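Toltska
Products / Software / Hila Task Planner

Hila Task Planner
Tell the arm what you want done. Hila works out the order, the reach and the grasp, then shows you its reasoning before anything moves.

License: per arm, perpetual
Part no. 2871
Ships with: planner, wrist-view perception module, log viewer, a manual we are told is readable

Overview

Most planning software assumes your workcell looks like the drawing of your workcell. Hila assumes somebody has been in there since. It rebuilds its picture of the table from the wrist camera every time the arm comes to rest, compares that with what the plan expected, and replans if the two have drifted apart. If they haven't, it gets on with the job and keeps quiet.

Tasks are written as short goals in plain text. "Lettuce on toast, toast on plate" is a valid goal. So is "clear the table," although you may want to define "clear" before you run it near anything you like.

We do much of our development on kitchen tasks. Food comes in no standard size, dishes are shiny in all the wrong places, and a leaf of lettuce has never once matched its CAD model. 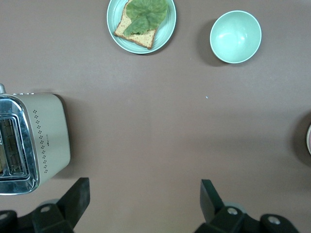

Wrist view, open gripper: toast and lettuce on the plate, bowl to the right, toaster at left.

What the perception module does

Each object gets an outline, a pose and a confidence score. Things that run out of view are kept as partial objects, with the unseen portion treated as solid until the arm gets a better look. This makes Hila a little timid around borders. You can turn the timidity down in Settings, under a slider that Elaheh Rezaei on our perception team insisted on labeling "Nerve."

Glossy surfaces are handled by a separate filter that keeps highlights from being taken for edges. Shadows get the same treatment. Earlier releases would steer politely around a shadow, which looked thoughtful and wasted a lot of time.

What the planner does

Hila searches up to 100 candidate action sequences per goal and ranks them by time, clearance and number of regrasps. The top 10 appear in the side panel, each with a one-line explanation. Click any of them to see the path drawn over the latest wrist view. If you prefer number four, pick number four. The planner does not sulk.

Interrupted runs can be resumed from the last confirmed state. Every decision goes to a log you can search, export or forward to whoever asked why the bowl moved.

Requirements

Six- or seven-axis arm with position control
Two-finger parallel or angular gripper
Color camera mounted at the wrist
Linux workstation with a dedicated graphics card
A stop button within reach of a person

What it doesn't do

No force control beyond a simple contact stop. No liquids. No knives, and please stop writing to Saeed Rostami about knives.

Add-ons

Ukau simulator link (part no. 1558): run goals against a virtual table before trying them on the real one.
Mahmoudi calibration kit: printed target, mounting plate and the patience of our support desk.

Ordering

Quotes come from Sharon Koech in sales. A trial license covers one arm and includes every feature except the export button. The next release, due in February, adds two-arm goals.

Page updated January 10, 2020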